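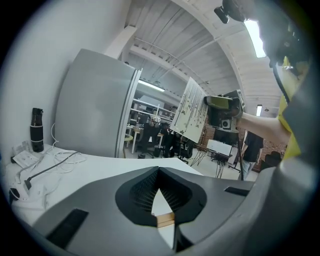 手持ち式グリッパの指を共同工房で製作する場合、指の形状と内張りはどの順で決めるべきか。

先に指の形状と閉じ位置を確定し、内張りはその後に選ぶ。内張りの厚みは閉じ位置に直接影響するため、形状が定まらない段階で材料を比較しても結果が再現しない。

3.2 把持部の製作

図2 共同工房における把持部の確認。V字形の開口をなす二本の指の間に、淡褐色の木片が見える。指の内側は細かい菱形模様の黒いメッシュである。

本節では、手持ち式グリッパZedineの把持部について、製作手順と調整方法を述べる。本機は専用の実験室を前提とせず、共同工房Zoverの一般利用区画で組み立て、調整、動作記録までを完結させることを設計条件とした。使用できる工作機械は熱溶解積層方式の3Dプリンタ、卓上ボール盤および手工具に限定した。切削加工を外部に委託した部品はない。

把持部は本体殻、左右の指、指の内張り、および引き金に連動するリンクから構成される。本体殻は前稿の試作機Clarkumでは平板の組合せであったが、手で保持した際に稜線が掌に当たるという指摘があり、本機では曲面を主体とする形状に改めた。この変更により造形時間は増加した一方、組立に要する締結箇所は減少した。殻の肉厚は均一とし、リンクの軸受部のみ局所的に厚くしている。

指は左右対称の同一部品であり、閉じた状態で先端が接するように取り付ける。先端の接触を優先したのは、本研究の対象作業が小型の木製部品の取り上げと載置であり、指の根元で挟む動作の頻度が低いためである。取付穴は長穴とし、組立後に開閉軸と直交する方向へ位置を補正できるようにした。補正量は最大2 mmである。これを超えるずれが生じた個体では、指ではなくリンク側の造形不良を疑い、部品を交換した。

内張りには表面に凹凸のあるメッシュ状の材料を用いた。平滑なゴム板も検討したが、木部品の表面に残る研磨粉が付着すると保持力の低下が大きく、清掃の間隔を短くする必要があった。メッシュは薄手の両面テープで仮固定し、閉じ位置を確認した後に接着剤で本固定する。端部は指の側面へ折り返さず、内面の輪郭に沿って切り揃える。折り返しを設けた初期の個体では、開閉のたびに折り返し部が本体殻の縁に接触し、剥離の起点となった。

調整は次の手順による。まず引き金を完全に握り込み、左右の先端が接することを目視で確認する。次に木片を指の間に置き、低速で開閉を繰り返して、木片が片側へ送られないかを調べる。送りが認められる場合は、遅れて接触する側の長穴を緩め、再度固定する。最後に200回の空開閉を行い、締結部の緩みを点検する。点検で緩みが見つかった個体は、緩み止め剤を塗布したうえで同じ手順を最初から行った。

耐久性の評価として、同一個体による1000回の把持を単位とし、単位ごとに内張りの状態を記録した。最も長く使用した個体では、内張りの交換に至るまでの累積把持回数は3928回であった。交換の理由は摩耗による滑りではなく、先端付近の接着層の剥離である。したがって、内張り材料の選定よりも接着面の前処理が寿命を支配していると考えられる。本固定の前に造形面を研磨紙で荒らした個体については評価が継続中であり、本稿では扱わない。

共同工房での作業には、照明と配線に関する制約が伴う。天井照明の配置は利用者側で変更できず、記録映像の明るさは作業位置によって変動した。そこで露出を固定し、作業の開始前に基準板を撮影して後処理で補正した。給電線は机上で他の配線と交錯しやすく、引張りによる接触不良が複数回発生した。以後の個体ではコネクタの直近に結束用の突起を設け、張力が端子に加わらない構造としている。

造形データの寸法検証はArif Marikarが担当し、治具にはSikderの位置決め台を流用した。造形物の収縮は方向により異なるため、指の長手方向と積層方向に別個の補正係数を与えた。係数は材料の巻きを交換するたびに測り直し、造形条件とともに部品票へ記載した。部品票の様式と補正係数の算出式は付録Bに示す。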